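Pollton Antiques & Resale: Common Questions

Do I need an appointment to sell?
Small items can come to the front counter any time we're open. For furniture or a full estate, call and ask for Gladys Henao.

How do you decide what to pay?
We look at condition, age and what similar pieces have sold for lately. Any single item we value over $1000 gets a second look from Walter Apaza before we make an offer.

Do you take vintage clothing?
Yes, in March and again in the fall. Bring no more than 19 pieces per visit.
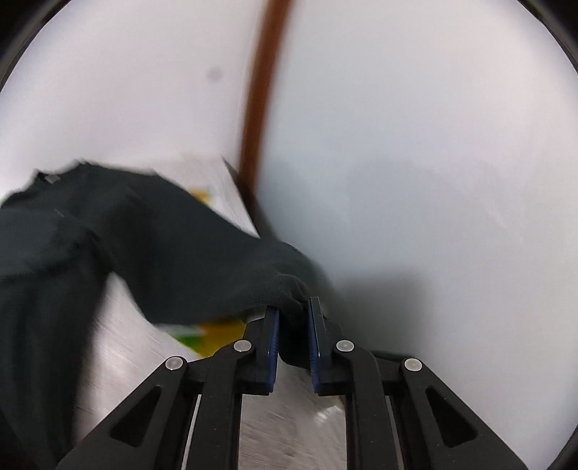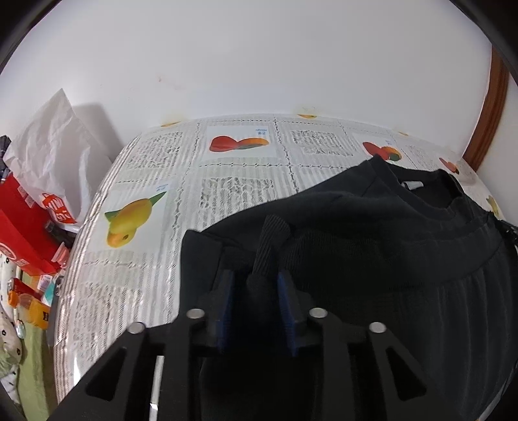 How long do you hold an item for a buyer?
Five days with a deposit. After that it goes back on the floor, and the deposit becomes store credit.

Where do I pick up large purchases?
Use the side door on Lozano Street and ring for unit 206. Bring your receipt.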